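Notes for the gripper comparison talk, February. Slot is 20 minutes, so keep the first part short.

**Start**

- Say who did the work: me on the rig, Adoración Valcárcel on the logging, Adoración Miranda on the analysis. Use last names from here on.
- We compared 2 hand-held grippers, the Sedlow and the Jolon. Same camera, same table, same objects.
- The Sedlow has thin curved fingers. The Jolon has square pad blocks.

**Numbers**

Put up the table and wait a bit. 1,401 recordings with the Sedlow, 1,667 with the Jolon. The difference is mostly Miranda's extra week with the Jolon, so don't let anyone read it as speed. She drops every clip where the camera track is lost for more than 90 frames. Those are already out of both totals.

**Trays and other light things**

Cups and blocks gave us little to talk about. Both grippers did fine. Trays were harder. A white tray on a white table leaves the camera very little to hold on to, and the wall is low, so the fingers have to come in close to the tabletop.

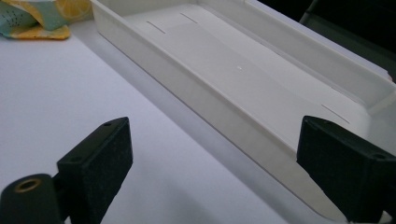
*Jolon pads open at the near wall of the white tray, patterned cloth at upper left.*

Point at the pads. They are big in the view at this distance, and the right one covers part of the tray wall. The Sedlow fingers hide less, but they slid along the rim more often in our logs. Valcárcel would pick the Jolon for trays anyway. I would too, with a camera mount that sits higher.

Mention the cloth – it has color and pattern, and we want to test whether that helps tracking on plain tables. No result yet.

**Controller**

Skip if past 12 minutes. Otherwise: the Aranda controller on the arm at Korkudard needed its closing force turned down for the Jolon pads. Settings are on the backup slide.

**Questions likely to come up**

- Pad wear: not measured.
- Dark tables: next round, same object list.
- Sharing the recordings: ask Miranda.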